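Workshop tips for design students and home model makers

Posted 22/01/2025 in Studio Basics

Most first prototypes don't need a proper workshop. A kitchen table, a cutting mat and a box of scrap will carry a furniture or lighting idea a long way before you spend money on it.

Start at a scale you can handle. For chairs and shelving, 1:5 is easy to cut and still shows whether the proportions work. Write the scale on the model itself in pencil. By September you will have forgotten which one it was.

Cut cardboard in several light passes. Change the blade when the edge starts to fuzz. Old blades go in a jar with a slot in the lid, and the jar goes in the trash when it is full.

Foam board takes white glue well but solvent glue will eat it. Test any new adhesive on an offcut and leave it overnight. The Unutstead students' page has a longer chart of glues and materials if you work with mixed parts.

Pipe is good for full-size mock-ups of frames, rails and lamp stands. Dry fit all of it first, draw a pencil line across each joint, and number the pieces. Leave the glue out until you have lived with the size for a few days.
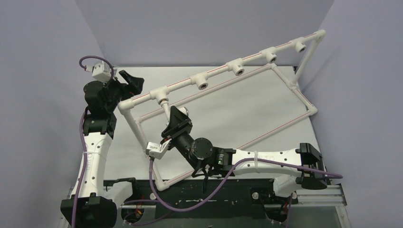
White PVC pipe frame on a pale gray tabletop.

Sand in one direction and wipe the dust off between grits. Spray primer in thin coats, 3 at most, with the window open. Filler shrinks, so put on slightly more than you need.

Keep one notebook for measurements only. Sketches and meeting notes go elsewhere. I use a Plasier pad with 50 sheets and date the cover when it is finished.

For fabric samples, cut squares of the same size and staple a card to each with the supplier and the price per yard. Loose swatches get mixed up fast.

Store small hardware by size, in jars or a drawer unit. A bag of 1000 mixed screws looks like a bargain but you will spend your evenings sorting it.

Photograph each version before you take it apart, from the front and the side, with a ruler next to it. Save the files under the project name and version number, such as Volala 5.

More in Studio Basics: Choosing a cutting mat / Cleaning brushes / Packing models for the train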